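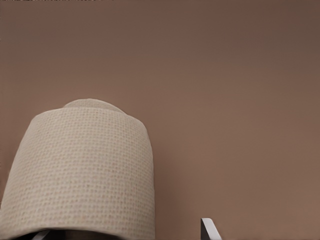

Pale, dotted and rounded: texture up close.

The mill at Durnwood has woven textured cotton for 30 years, most of it for guesthouses. Orders fell when the big hotels went over to flat cloth, and by last December only 2 of the 9 looms were running.

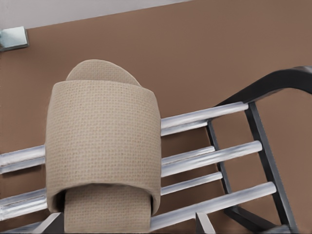
Then the small inns along the Dutholm road began asking for it again – first for towels, then for robes and bedspreads. The mill now ships 370 pieces a week. Prices have gone up with the cost of yarn, and a plain robe costs more than it did a year ago. 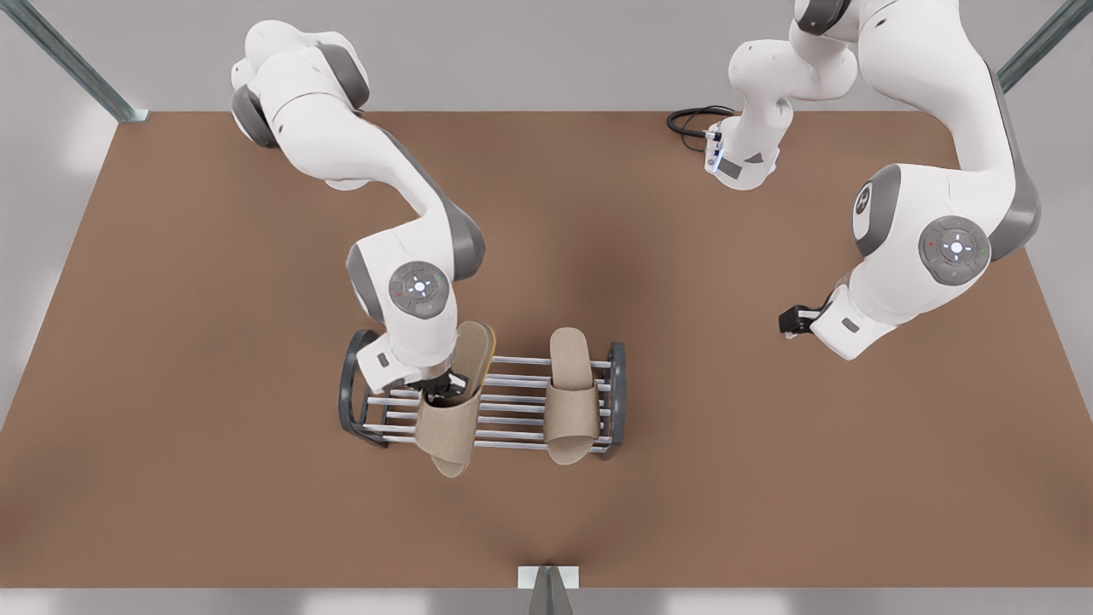
Grímur Østergaard says guests at his inn in Cukmont ask where the robes come from more often than they ask about breakfast. He has ordered another batch for the summer, in the same weave but a heavier weight.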